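How to pack a small parcel for posting

Last updated 2018-01-08

Most breakages in the post come from things moving about inside the box. A parcel is dropped, stacked and turned over several times on its way, so pack it as if it will land on every side.

What you need

A strong cardboard box
Brown paper or newspaper
Parcel tape, 5 cm wide is easiest to use
A marker pen and a label
Kitchen scales and a tape measure

Choosing the box

Pick a box with room for 5 cm of padding on every side. Old boxes are fine if the corners are still stiff. Peel off or cover any earlier labels and barcodes, or the sorting machine may read the wrong one.

Clear a table before you start. It is much easier to fold paper and pull tape straight when you have space on both sides of the box. 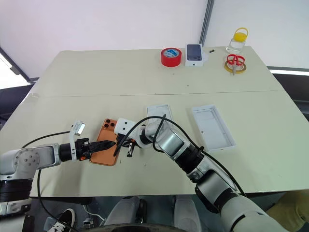
Banddale Office Services — Post Room

Wrapping

Wrap each item by itself, even if two of them seem to fit together. Put small loose parts in an envelope and write on it what they are. If the item has its own retail box, leave it in there and put the whole thing inside the outer box. A retail box used alone shows everyone what is in the parcel.

Crumple the paper firmly. Flat sheets give hardly any protection. Lay some in the bottom, put the item in the middle, then fill the sides and the top. Close the flaps and shake the box gently. If you can feel anything move, open it and add more paper.

Taping

Run one strip along the centre join and let it go 5 cm down each end. Add a strip across each open edge so that the tape makes an H. Do the same underneath. String tends to catch on the belts, so leave it off.

Labelling

Write the address on the largest face, clear of the joins. Put the return address on the back, smaller. Slip a second copy of both inside the box before you seal it.

Weighing

Weigh the parcel after it is taped. One we sent to Chiba in June was 362 g before packing and had gained 162 g by the time it was sealed, enough to change the price. Measure the longest side too, and write both figures on the post room slip.

Leave finished parcels on the shelf marked Out. Anything longer than 55 cm goes on the floor beside it.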